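Stundumard
Open positions / Software

Manipulation Software Engineer (planning and control)

Location: on site, with up to two remote days a week
Type: full time, permanent
Reports to: Jhair Condori, manipulation lead
Posted: Saturday, January 14, 2023

Stundumard writes software for two-armed robots that put things away. Our customers run kitchens, canteens and dishrooms, and they want cups, bowls and plates moved from a table into a rack without someone standing over the machine. We don't build arms. We write the part that decides where the fingers go, how hard they close, and what to do when the cup is not where the camera said it was.

We are 20 people. The manipulation group is six of them, and this opening is for a seventh. The last person in the role moved over to our perception group and will be around to answer questions.

What the team works on

Most of our code lives in two places. Bovent is our motion planner. It takes a target pose for one or both arms and returns a path with timing. It is written in C++ with Python bindings, and it is old enough to have some parts we would write differently now. Selov is our task layer. It holds the sequence of a job (find, approach, grasp, lift, place, let go, back off) and decides when to retry a step and when to give up on it.

Everything is tried in simulation before it goes on hardware. The same Selov task file runs in both, and keeping that true takes a fair amount of work. The task you would start on is cup placement: one patterned porcelain cup, one turquoise rack with open compartments, two arms. The cup may start upright or on its side. The goal is the cup in the compartment named in the task file, with both arms clear of the rack at the end.

Views from the cup placement task in our simulator:

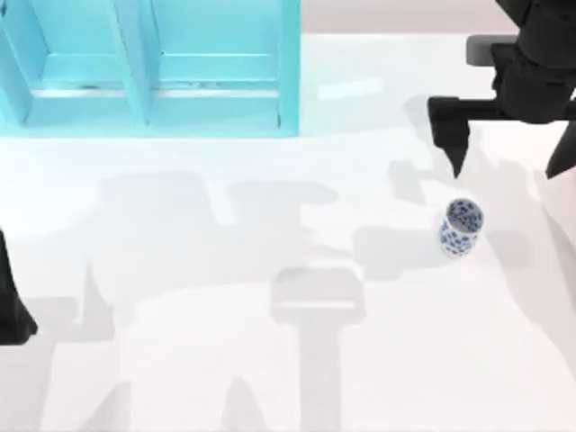
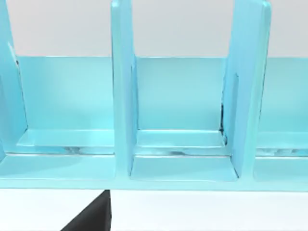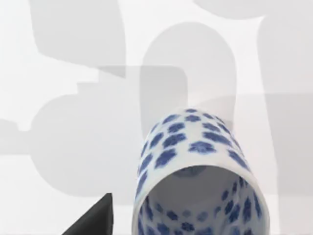

Cup placement in simulation. First: the cup upright on the table, with the rack behind. Second: the rack up close. Third: the cup on its side.

The upright case is in fair shape. The sideways case is where we need help. The approach direction depends on which way the mouth points, and our pose estimate for a cylinder with a repeating pattern is weakest in exactly that respect. The arms also throw broad shadows over the table, and our segmentation model still marks shadow edges as object edges more often than we would like. Then there is the rack. The dividers stand close enough together that the planner has to think about the whole hand, and the present collision margins make it refuse placements that a person would call easy.

What you would do

In your first 3 months you would take over the sideways cup case. That includes the grasp candidates, the regrasp step and the tests. After that the work is shared out at a planning meeting every other week, and you would have a say in it.

Regular parts of the job:

Write and maintain grasp and placement code in C++ and Python.

Work on Bovent, mainly collision checking near thin upright parts such as dividers and ledges, and two-arm paths where one arm waits while the other moves.

Add recovery steps to Selov. Current gaps are a cup that rolls during the approach and a cup that is set down against a ledge at an angle.

Agree with the perception group on what a pose message must contain. At the moment it carries a position, a rotation and one confidence value for the whole pose. We want separate values for the long axis and for which end is open.

Look at failed runs. Each nightly batch is 40 runs per task variant, and whoever is on rotation goes through the failures in the morning, sorts them by cause and files them. The rotation is one week in six at present, and all engineers are on it, including Jhair.

Review other people's code, and write up what you change in the internal notes.

What we need from you

Good working knowledge of C++ and Python. We will look at code with you in the interview, so please be ready to talk through something you wrote.

Experience with motion planning or control for robot arms, in a job, a degree or a serious project of your own.

A sound grasp of rigid body transforms. Many of our bugs come down to a frame used in the wrong place.

Practice with a physics simulator. Which one matters little to us.

The habit of writing tests before a change goes in.

Clear written English. A lot of our decisions are made in written comments.

Useful, but we will teach you if needed

Contact-rich manipulation, or force and impedance control.

Learned policies from demonstrations. We keep one in the tree for comparison with the planner and want someone to look after it.

Training or evaluating pose estimation models on rendered images.

Build systems and continuous integration. Our full build is slow, and we would be glad of help with it.

No particular degree is required. Two of the six people in the group came from other fields, one from machine tool maintenance and one from game physics.

Where and how we work

Our office is on the second floor of the Montoya building, a former textile warehouse put up in 1971. The hardware cells are on the ground floor, one flight down. There is a freight elevator, and the whole office is step free from the rear entrance.

Core hours are 10 to 4. Outside those, set your own schedule. Hardware time is booked a day ahead on a shared sheet. There is no night or weekend on-call duty. If a batch fails on Saturday it is still there on Monday.

You get a desktop machine with a GPU suited to running the simulator locally, and access to the shared cluster for larger jobs. The team uses Linux throughout.

Pay and benefits

Salary depends on experience and is set by a written pay scale, which we send to every applicant who reaches the first call. Health, dental and vision coverage start on the first day. Paid vacation is 20 days a year plus public holidays. We pay for one conference or course a year and give you the days to attend. We can help with moving costs within the country. We are not able to sponsor a visa for this opening.

How to apply

Use the form at the foot of this page. Attach a resume and, in the box marked "Notes," tell us in a few paragraphs about one piece of robot software you worked on, what part of it was yours, and one thing in it that failed. Links to code are welcome. A separate cover letter is not needed.

The process has three steps. The first is a half-hour call with Jhair Condori. The second is a working session of two hours, by video or at the office, in which you read a section of Selov with one of us and make a small change to it. The third is a visit to meet the rest of the group and see the cells. We pay for travel to the visit. There is no take-home assignment.

Applications are open until the end of January. We read them as they come in and answer all of them, usually within a week. If you need an adjustment for any step, say so in the form or on the call and we will arrange it.

Stundumard is an equal opportunity employer.

Other open positions: Perception Engineer (pose estimation), Technician (hardware cells)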